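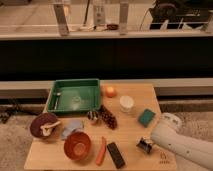
Small Things, Big Mess: a clutter project

Rekha Gounder, with Parveen Roy
Term project report, Household Design Studies

So our question was pretty simple. When a table has a bit of everything on it (kitchen stuff, kids' stuff, cleaning stuff), how do people decide what goes together? I share a house with two little cousins and I've been picking toy food out of the cutlery drawer since February, which is where the whole idea came from. Parveen's place is much tidier than mine and she still wanted in!

We used a light wooden table and put out the kind of mix you'd find at my place on any afternoon. There's a green plastic tray with a spoon in it, a white cup, a sponge, an orange-red bowl, a blue cloth all scrunched up, a carrot, a toy mushroom lying in a dark maroon dish, a little striped ball and a few other bits. We wanted some things to have an obvious home and others to be a real pain to place, and the striped ball turned out to be the biggest pain of the lot.

Then we asked 11 people from our year to tidy it. The only instruction was "put it how you'd want to find it." We didn't say where the tray should go or what it was for, and we tried very hard not to pull faces while they were doing it. Parveen took notes and I reset the table between turns, which took longer than the tidying most of the time.

What happened

Most people went for the tray first. Some treated it as a home for anything to do with eating, so the cup and the bowl went in beside the spoon and then they ran out of room and had to start again. Satish Raju did that twice and then stacked the bowl under the cup, which looked terrible but did fit. Others used the tray for toys and left the kitchen things in a row along the back.

The cloth and the sponge nearly always ended up together. We'd expected that. What surprised us was how many people folded the cloth before doing anything else, like they couldn't think until it was flat. Felicja Zalewska said she does the same with tea towels at home and had never noticed.

The carrot got the most arguments. Is it food or is it a toy? A few people put it in the bowl, a few put it with the mushroom, and one person held onto it until the very end and asked if she could just take it away.

Our slowest tidy was 300 seconds and our fastest was 84. The fast one was basically a pile in the tray, so I wouldn't read too much into it.

What we'd change

A second tray, for sure. With only one, people were really solving a space problem and we'd wanted a sorting problem. I'd also ask them to come back the next day and find the sponge or the spoon without looking around first, as Shobha Pillai suggested when we showed her our draft. We ran out of time for that, but Parveen is keen to try it with her brothers over the break and I've already promised her my bowl.

Contact: Rekha Gounder, Household Design Studies | © 2025 | Back to top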